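Undivia shared workspace: progress report, third quarter

To: the Montoya small grants desk
From: the Undivia fit-out group

You asked for a shorter report than last time. We have taken this in the spirit in which it was probably meant.

The hall. The lease is signed and the keys work, including the one for the side door, which previously opened only from the inside and only for people who already knew the trick. The white corrugated ceiling stays as it is. We had a quote for boarding it over, and after reading the quote we found we rather liked the ribs. The pipes and conduits where the ceiling meets the right-hand wall have been checked by Biria and passed, with a note asking us not to hang anything from them. Bunting has been spoken to.
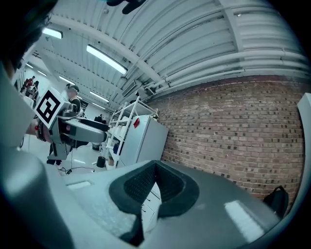
Heating is less cheerful. The unit arrived in March and was the wrong one. Its replacement was the right one with the wrong bracket. The bracket is now promised for a Thursday, and we have stopped asking which.

Furniture. Desks came from Funix at a cost of £1,359, delivery included, against a budget line of £2,000. They are plain and white, with drawers that open and, more unusually in our experience, close again. The one against the brick wall has a round grommet in the top for cables, so in theory nothing need trail across the concrete. In practice the floor still has black cables running over it and a power strip lying by the grey cabinet. Floor trunking is budgeted at £525 and goes in next quarter. Until then we step high.

Drawers are to be left empty at the end of each day. This was agreed after the previous premises, where one drawer was found to contain most of a bicycle lamp and a very old satsuma. The pot plant on the desk was not bought with grant money, in case anyone in your accounts team was wondering.

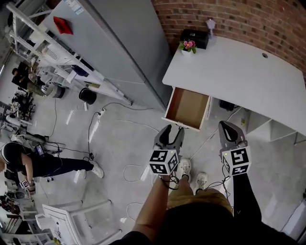 Biria wrote back after seeing the draft of this section that the cables worried them more than the heating did, and that they would like the trunking brought forward, ideally before anyone buys more furniture. They added that a tidy desk beside an untidy floor was "only half a tidy room". We have asked Funix to hold the second delivery and will move the trunking to the start of the quarter if you have no objection.

Money. £978 remains unspent on the storage line. We would like to put it towards wall shelving, and need your written agreement by the end of the month.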